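Household Sorting Table: Gallery
Pinholm House, Upper Room

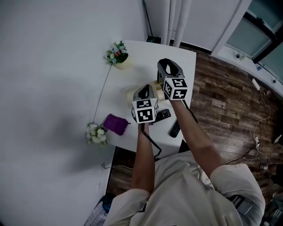
Department of Domestic Collections and Home Studies

Two remote controls, a potted artificial plant and a purple drawstring pouch share the white table with a cream-colored, rounded item, placed between the hands of the person at work.

This gallery accompanies the department's study of small household goods and the ways in which they are grouped, set down and put away. The study began in June under the direction of Maeve Doherty and draws on a lending collection of 129 everyday articles, kept in the Upper Room at Pinholm House. Articles are issued to the table in small groups and returned to their shelves at the close of each session.

Notes on the articles shown

Remote controls. Both are black, with rows of small buttons visible on one of them. They lie to the person's side of the table, set at an angle. In the department's register, remote controls are listed under Living Room, together with lamps, coasters and magazine racks.

Potted plant. The artificial plant stands in a round cream pot near the far corner, with green leaves and tiny flowers in blue, white and orange-red. Potted pieces are registered with their containers as a single article and are not to be separated.

White flowers. A bunch of white artificial flowers with small green leaves rests at the left edge of the table. Loose stems and bunches are shelved flat – never upright – in the Mornance cabinet.

Fabric pouch. The purple pouch is soft and wrinkled, with a small drawstring tail at one side. Pouches and bags are entered under Storage, regardless of the use for which they were first acquired.

Use of the collection

Members of the department may request up to 11 articles for a single session. Sessions last 45 minutes, and the table must be cleared before the next group is admitted. Requests should state the register number of each article and the name of the person responsible for its return. Articles with cords are issued separately and should be signed for at the desk.

Damaged or missing articles are to be reported to the department office on the day of the session. Replacement of an article requires the approval of Ms. Doherty.

Page last revised 2/18/06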